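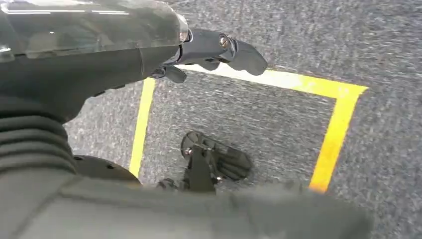 Right, I promised a proper thread on the old salt road walk and I've had three cups of tea, so you're getting all of it. Settle in!

1/ For anyone new: I've spent the winter reading up on packhorse routes, the narrow tracks people used for moving salt, wool, lime and cheese before there were decent roads for carts. I am now completely unbearable on the subject. My family have started leaving the room.

2/ The one I walked is the old way over from Wikley. It's on the modern map as a plain footpath, green dashes, nothing to get excited about. But once you know what to look for it's like somebody has switched the lights on.

3/ First clue is the holloway. You leave the lane by the chapel and within a few minutes the path drops down between banks higher than my head, with hazel roots hanging out of the sides. Hooves and rain did that. Hundreds of years of hooves and rain!! I stood in it grinning like a fool.

4/ Second clue: names. There's a Salter's Close marked on the tithe map and a Jagger Field two fields up. A jagger was the person in charge of the packhorse train, in the north at least. Lovely word. I want it on a mug.

5/ (Before anyone writes in: yes, Jagger can also be a surname, and a field might only be called that after whoever owned it. Frauke Steinbach has already told me this twice. She's right and I'm choosing joy.)

6/ The bridge. Oh, the bridge. One arch, barely wide enough for me and a rucksack, and parapets so low they hardly come up to your shins. They kept them low so the panniers could swing over the top without catching. Many old bridges had higher walls added later and this one somehow got missed.

7/ I sat beside it and ate a cheese and pickle sandwich and a whole pack of fig rolls. A dipper was bobbing about on the stones downstream the entire time. Best lunch I've had in months.

8/ Past the bridge the track goes up steeply and there's a stretch of causey, which is a single line of flagstones laid end to end across boggy ground. They're worn into a dip down the middle like old stair treads. Some have sunk and you find them with your boot before you find them with your eyes. Sometimes with your shin.

9/ A train could be 40 horses, walking in single file, with bells on the leader so that anyone coming the other way had time to find a wide spot. Imagine hearing that come down out of the mist.

10/ Now the documents, because I know some of you are only here for those (hello, both of you). The earliest mention I've found is a grant from 1206 that gives the bounds of a piece of pasture and runs one side of it along "the salters' way". I've only read it in a Victorian translation, so handle with care.

11/ After that it all goes quiet for ages and then there's a wonderful row in the parish papers over who should pay for mending the bridge. Each side of the river says it's plainly the other side's job. It drags on for 5 years. Same handwriting getting crosser and crosser.

12/ Gunnlaugur Fogh asked whether the route carries on past the moor gate. I think it does! There's a faint terrace slanting across the hillside that's far too even to be a sheep trod, and it lines up beautifully with the lane on the far side. You only catch it in low sun. By midday it had vanished and I started to wonder if I'd made it up.

13/ Practical bits, as a few of you have asked. It's a full day there and back at my pace, and my pace includes stopping to stroke walls. 600 metres of climbing over the day, nearly all of it after the bridge. Boots, not trainers. The ford by the sheepfold was over my ankles.

14/ There's no shop once you've left Wikley, so buy your fig rolls first. The bus back is not frequent. Check the times, then check them again, and take a hat for the shelter, which has a roof but only one and a half walls.

15/ Reading, if you'd like to go down the same hole: start with your own tithe map. Your county record office will very likely have a copy and the staff at mine were kindness itself. Look for Salter, Jagger, Badger (a dealer in corn, sadly no stripes), and anything with Lime or Wool in it.

16/ Then get the oldest large-scale map you can and look for paths that make straight for a river crossing and seem to ignore the villages. Those are the ones that set my heart going.

17/ Mathias Reisinger has sent me a message about a second bridge higher up the same valley, "in somebody's garden, more or less". I have read it out loud to everyone I live with. If the owners say yes I'm going up there as soon as the mornings are lighter.

18/ Also I never did find the guide stone. There's meant to be one at the top where the tracks split, with a carved hand pointing each way. I poked about in the heather until my fingers went numb. If you've seen it, please tell me which side of the wall it's on!

19/ Correction to 8, thanks to Severin Kofler: further south you'd more likely hear "causeway" or "pitched path" for that sort of thing. Keep the local words coming, I'm writing them all in the back of my notebook.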